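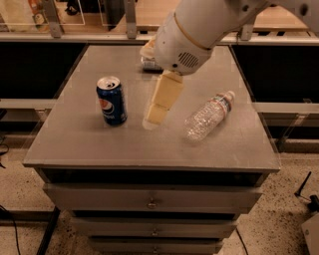
*Pepsi can and a water bottle on the gray drawer cabinet.*

# Wholesale orders FAQ

Questions we get every week from shops and designers. Growers and landscapers, most of this applies to you too but call first on large orders.

**What does Woltov grow?**

Potted bulbs and cut bulb flowers. Tulips, hyacinths, muscari, narcissus, some ranunculus. Amaryllis before the holidays only. No roses, no foliage, no orchids. We get asked about orchids a lot. Try someone else, sorry.

**Do I need an account?**

Yes. Resale certificate plus a short form. Usually approved same day if the certificate is readable. Phone photos of a crumpled one are not readable. Scan it please.

**Is there a minimum?**

Cut stems — 800 per order, mixed varieties fine. Pots — 3 full trays. Below that you can still buy, but pickup only at the Pakby dock, and you pay the small order price on the current list.

**Can I mix colors in one bunch?**

No. Bunches are packed one variety, ten stems. You can mix bunches in a box however you like.

**When do I order by?**

Noon, two business days before your truck. Holiday weeks are earlier, see the calander that comes with your price list. After noon we will try but the cooler crew has usually pulled by then.

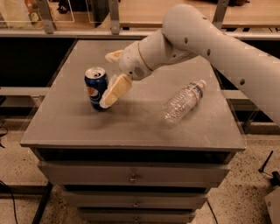
If you have a standing order you can skip all of this. It ships every week on the same day until you tell us to stop. Changes to a standing order follow the same noon cutoff. Email is better than voicemail for changes, we lose fewer of them.

**Which trucks do you use?**

Our own for the Pakby route and anything along the river. Everyone else goes by Ung, refrigerated, box rate. If you have your own carrier, send us the account number and the pickup window. We don't hold boxes on the dock past close.

**Why did my tulips come so tight?**

On purpose. Cut at first color, shipped dry. Recut an inch, stand them in cold water up to the neck with the paper still on, leave overnight. They will open. If you want them further along for an event, put "event stage" in the notes and give us one extra day. We won't send open tulips by carrier at all, they bruise.

**How should I store pots?**

35 to 38 degrees, lights off is fine for a few days. Don't let them dry out completly. Keep them away from apples and any other fruit. Ethylene will blast the buds and there is no fixing it after. Take them out of the sleeves as soon as they hit the sales floor.

**Something arrived damaged. Now what?**

Photos within 24 hours, with the box label in at least one of them. Send to the claims address on your invoice. Keep the flowers until you hear back, we sometimes ask for one more picture. Credit goes on your next statement. We don't do refunds to card unless the account is closed.

Freeze damage on an Ung truck — same process, we file with them for you.

**Can I reserve for Easter or Mother's Day?**

Yes and you should. Prebooks are open now. Potted hyacinths sold out early last year, so did the white tulips. Prebook quantities can go down by up to a third until four weeks before ship date. After that they're yours.

Since Easter lands on the first of April this year, everything ships in the last full week of March. Plan cooler space.

**What is Dunine?**

Our double late tulip, peony shape, soft peach with a green flame on the outside petals. Heavier head than most so don't crowd the bucket. First real volume this season, 1,000 stems a week to start. Split between accounts by order date. No limit on the potted version so far.

**Do you sell bulbs?**

Not for retail. Landscapers can buy loose bulbs in the fall, 700 per crate, one variety per crate. List comes out in summer.

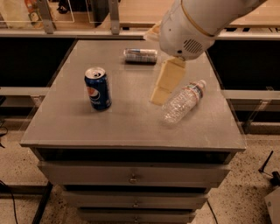 *Answers by Khang Lưu, wholesale desk. Updated Wednesday, January 3, 2018*

**Can I visit the greenhouses?**

Account holders, yes, by appointment, mornings. Closed shoes. No dogs. We can't do walk-ins on ship days, the aisles are full of carts.

**Do you take back buckets and trays?**

Buckets yes, rinsed and stacked, hand them to our driver. Deposit comes off your next invoice. Trays no, those are one-way. Ung drivers can't take anything back so if you're on a carrier route you aren't charged the deposit in the first place.

**How do I pay?**

Card or check for the first few orders. Net terms after that if you apply, ask for the credit form. Late accounts go back to prepay, and the prebook stays on hold untill the balance is cleared.

**My question isn't here.**

Call the desk before noon or email after. Put your account number in the subject line.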